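How to put together a booklet for a service of lessons and carols

By the Flirness parish office
2 June 2024
5 min read

A carol service in December needs a booklet that people can follow in low light, with a hymn book nowhere in reach. The work is mostly ordering and checking. If you start in the middle of the year you can do it a bit at a time, and the printer will be glad of the early booking.

These steps are for a service of readings and carols with a choir, but they work just as well for a smaller one led from the piano.

1. Settle the order first

Before you open the computer, write the whole service on one sheet of paper. List every item in order: opening carol, bidding prayer, readings, carols, choir pieces, collection, blessing, closing carol. Next to each one write who leads it and whether the congregation stands or sits.

Show the sheet to the priest or minister and to whoever runs the music. Ask them both to mark it up on the same copy. Two marked-up copies will disagree, and you will end up deciding something that wasn't yours to decide.

The traditional pattern has nine lessons. At Flirness we use six, with five congregational carols and three pieces for choir alone. That comes to a little over an hour with the collection.

2. Collect the words

Type the carols from the book your musicians will play from. Carol texts vary a good deal between hymn books, and a congregation singing one version while the choir sings another is a noise you will remember. Check these things for each carol:

- which verses are being sung
- whether there is a refrain, and whether it is repeated after the last verse
- any verse marked for choir only, or for men's or women's voices
- the name of the tune, where there is more than one

"O Little Town of Bethlehem" and "Away in a Manger" both have two well-known tunes. Print the tune name under the title.

For the readings, agree on one translation and stay with it. You don't need to print them in full. The reference and a one-line heading are enough, and people listen better with their heads up. Print the full text only if you expect many people who are hard of hearing or who are new to English.

3. Sort out permission

Many older carol texts are out of copyright, but newer translations, modern verses and some arrangements are not. Make a list of every text with its author and translator and look each one up against the licence your church holds. Our first draft last year ran to 3,251 words, and one verse of one carol took longer to clear than all the rest.

Put the acknowledgements and the licence number on the inside back page, in small type. If you can't find who owns something by the end of September, choose another carol.

4. Lay out the pages
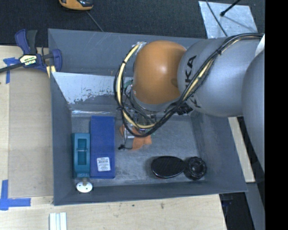 KUKA robot arm over a large grey bin

An A4 sheet folded once gives four A5 pages, so your page count has to be a multiple of four. Ours is 16 pages with the cover. If you come out at 17, cut something or tighten the spacing — don't shrink the type.

Use a plain font at 12 point or larger for anything the congregation says or sings. We keep a separate run of large print copies on A4, stapled at the corner, at 18 point.

Some rules that save trouble on the night:

- Never split a verse over a page turn.
- Put each carol on facing pages if it won't fit on one.
- Set the congregation's words in bold and everything else in regular.
- Put "Please stand" on its own line, before the title of the carol.
- Number the pages, even if it spoils the look of them.

If the lights go down for the first carol, leave it off the inside cover. Glossy card throws candlelight back and is hard to read. Uncoated paper is better all the way through.

5. Proofread it aloud

Print one copy, fold it and read every word out loud with a second person following in the hymn book. Allow 45 minutes. Reading on screen doesn't catch a missing line, and singing from memory hides it too.

Then give the copy to someone who doesn't come to church often and ask them to tell you, page by page, what they would be doing. Where they hesitate, add an instruction.

6. Work out the numbers

Look up last year's attendance in the service register. We had 229 people, counting the choir. Families will share if you ask them to, but visitors usually like their own copy. Print one each for the number you had last time, and add up to 20 spares for the choir stalls, the readers and the organ.

Book the printer by October. Ask for a proof copy on the real paper, and check the fold and the staples as well as the words. Keep the final file in two places, and write the year in its name.

7. On the day

Put the booklets out after the church has been set up, as chairs always get moved. Give the large print copies to the people on the door and tell them to offer them to anyone who asks and to anyone who pats their pockets for glasses.

Readers should have a booklet marked with their own place, plus the reading itself on a separate sheet at the lectern. Leave eight booklets at the back for latecomers.

Afterwards, keep three clean copies with the service register. Write any mistakes into one of them while you still remember where they were.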